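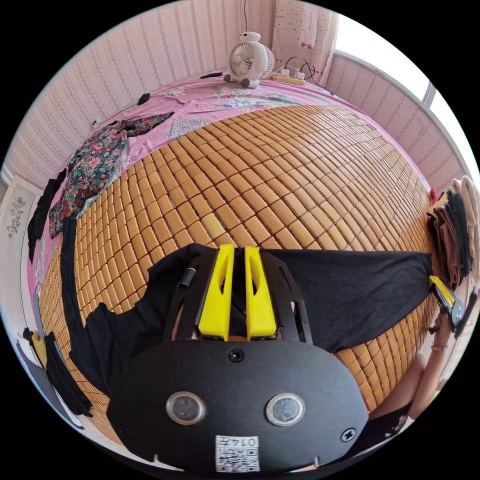
A day with the Jundska collectors at Lenosstead

2021-07-05

I had been promising myself a trip to Lenosstead ever since March, when Hatice Saraç gave a talk to our evening group in Storndale and mentioned, almost in passing, that she spent her working week getting people to fold their own laundry. Her project is called Kurtuluş, it is run out of the Jundska offices, and she very kindly said that any of us who fancied it could come and see for ourselves. I was the only one who took her up on it, so I had her to myself for most of the day (lucky me!).

The office is up two flights of stairs above a shop that sells blinds, and we started there with tea and a plate of very good sesame biscuits. Hatice talked me through how it all fits together. The people who do the collecting hold a gripper in each hand and do ordinary household jobs with them, at home, on whatever bed or table they would normally use. The grippers record what they see and how they move, and all of that goes off to train a model which, one day, ought to be able to do the same jobs with arms of its own.

Then we went out to watch a session, and this was the part I had really come for. The job that morning was clothes on a bed. The bed had a bamboo-tile summer mat on it, over a pink floral sheet, and I remember thinking how much harder that must be to learn from than a nice plain tabletop. Hatice was delighted with it. She wants patterned sheets and busy rooms, and she wants daylight from the window as well, as her early recordings were nearly all made under the same office lamps and the model got terribly fussy about anything else.

What I hadn't expected was how slow and gentle the work is. You take the cloth in the yellow fingers of one gripper, find another bit of it with the second, and spread it out between the two. A length of black fabric is apparently one of the trickier things to handle - the edges are hard to pick out and the folds all run together. One finished attempt is called an episode. Each collector is asked for 200 episodes of a job before moving on to another, and there are 19 jobs on the list at present, from pairing socks to hanging up a coat.

After lunch I was allowed a go myself, back at the office, with a tea towel. It took me three tries to get hold of a corner, and I dropped it as soon as I had it. Hatice said to keep my wrists loose and not to hurry, and that the muddles are kept too, marked as muddles, so my tea towel may yet be of some use to science. They had 600 episodes waiting to be checked that afternoon, and I sat in on a few of those - somebody watches each one through and notes where the grasp begins and where it ends.

If you would like to visit, write to the office well ahead and wear something with sleeves you can push up. The bus back to Storndale goes from outside the library, and the last one is earlier than you'd think.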